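Segmentation depuis la caméra poignet : Zarnelex vaut le coup ?

bbaysal
27/08/2019
Bonjour, je teste le module de perception de Zarnelex sur une tâche avec des plantes. La démo annonce un masque propre sur les tiges fines sans réentraînement. Chez moi il décroche dès que la feuille passe près de l'objectif, et la tige finit classée avec les câbles du sol. Quelqu'un l'a fait marcher ailleurs que dans leur vidéo ?

Akis23
Leur vidéo, c'est fond uni et plante entière. Je n'y crois pas trop. Tu filtres par profondeur avant ?

bbaysal
Oui, coupure au plan de la table. Sauf que la tige pend à côté du plateau, donc derrière elle j'ai le sol, les câbles noirs, les profilés alu.

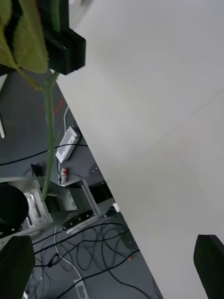
J'ai aussi essayé de fusionner 5 vues avant de planifier. Deux sur les cinq donnent une tige coupée en morceaux, et le planificateur prend le trou pour un passage libre. C'est ça qui m'inquiète, plus que le score du masque.

karabulut_k
Pas d'accord avec Akis23, le module est correct. Le problème est dans ta carte d'occupation : une zone sans mesure doit rester inconnue, pas libre. Passe le paramètre à 2 et relance.

Akis23
Correct sur quoi ? Ils ne publient aucun chiffre sur les objets minces. Régler la carte, d'accord, mais ça cache le défaut.

T. Kamata
J'ai eu pareil en mars avec Dilov. Le mode inconnu évite les collisions - et bloque une trajectoire sur deux. À toi de voir.

bbaysal
Relancé avec 2. Plus de passage dans la tige, mais 23 échecs de planification dans le journal. Je garde le réglage et je retire leur masque pour comparer.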